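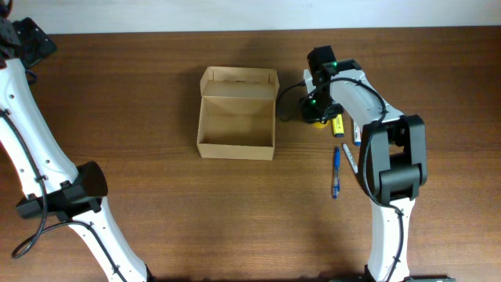 Equipment > Bench cells > Two-arm > Silow

Silow two-arm bench cell: planning and budget notes
November – by Rhun Pugh

The Silow is a tabletop cell with two small arms, a controller and one gripper per arm. Clusteck sells it for light packing and kitting: pens, markers, tape rolls and similar stock placed into an open carton. It is supplied as a set. Single arms are listed as spare parts and don't include a controller.

Price and what it covers

The lease is $1,734 per month on a two-year term and includes both arms, both grippers, the controller and remote support. Installation is billed once at $734. The table, cartons, part trays and any guarding are left to the buyer. Buyers who already run a Clustum controller can keep it, and the monthly figure is then requoted.

Budget separately for finger pads. They wear fastest on smooth round barrels, where grip force has to be set higher, and they are not covered by the lease. One spare set per arm should be on the shelf at startup. The cable set is covered, except for damage from pinching between the table edge and the arm base.

Table and layout

Each arm clamps to the table edge, one on either side of the carton position. The top must be rigid and flat. Solid wood is acceptable if it doesn't flex under a moving arm, and a folding table is not. Leave enough slack in the cable at the elbow for full travel, then check that the loop at the wrist can't catch on a carton flap. This check is worth repeating whenever the carton size changes.

Flaps should be folded fully back or removed. A flap that springs inward during a cycle is the most common cause of a stopped run in our own trials. Plain tan cartons give good contrast with bright parts. Brown or dark parts on a reddish wood top may need a lighter mat.

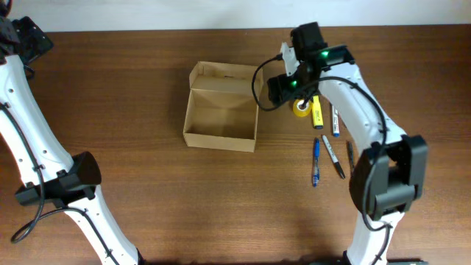
Can the cell pick up a thin pen and a roll of tape without a gripper change?
The standard gripper handles both, provided the pen lies flat and clear of its neighbors and the roll fits within the jaw opening. Each item needs its own taught grip, so allow time for this in the setup plan.

Cycle time and staffing

Plan on 5 seconds per item for mixed stationery, with one arm picking and the other holding the carton. Both arms can pick when parts are presented on both sides – this shortens the cycle but needs a second tray. An operator is still required to load parts, fold cartons and clear stops. One trained operator can supervise two cells if they stand next to each other.

Power and noise

The controller runs from a standard wall outlet. Measured noise at the operator position is 41 dB with both arms moving.

Ordering

Send carton dimensions and a sample of every item to be packed. Quotes are issued after the samples have been tested, and the test report is included with the quote. Samples are returned on request.

Related items
Silow finger pad set
Silow single arm (spare part)
Clustum controller
Sakamoto edge clamp, long
Part tray, shallow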